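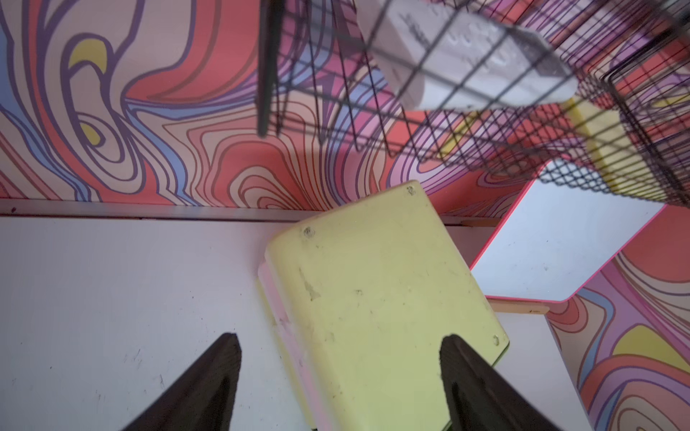

How to Get Good Family Tickets When a Kids' Show Comes to Town

If you have ever sat down with your coffee at 10 a.m. sharp, ready to buy seats for a children's concert, and found only the back row left by 10:05, this page is for you. I've been there (more than once, I'm afraid) and I've picked up a few habits along the way.

Step 1. Join the mailing list early
Most touring shows let subscribers buy a day or two ahead. When the Prallora puppet tour was announced in April, I signed up that same evening and had our seats before the general sale even opened.

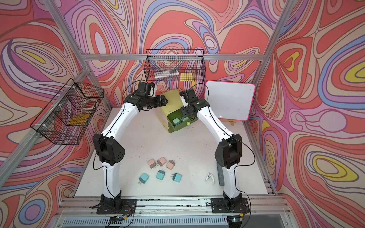
By Tươi Trương
12 September 2020

Step 2. Set up your account the night before
Log in, save your card and check your address. Typing all of that with a toddler on your lap while the clock runs down is no fun at all!

Step 3. Look at the seating plan
Our local hall, the Clullumar, holds 1,154 people, and little ones can't see much past row 20 unless you bring a booster cushion. I like an aisle seat, somewhere near row 13 – close enough to see faces, and handy for bathroom trips.

Step 4. Ask about lap tickets
Many shows let children under 2 sit on your lap for free, but some still want a ticket for them. My friend Mỹ Giáp had to buy one at the door last time, so do read the small print.

Step 5. Try the second show
If the morning is sold out, have a look at the afternoon before you give up. It's often quieter, and if your child naps in the car on the way over, you'll all have a lovely time.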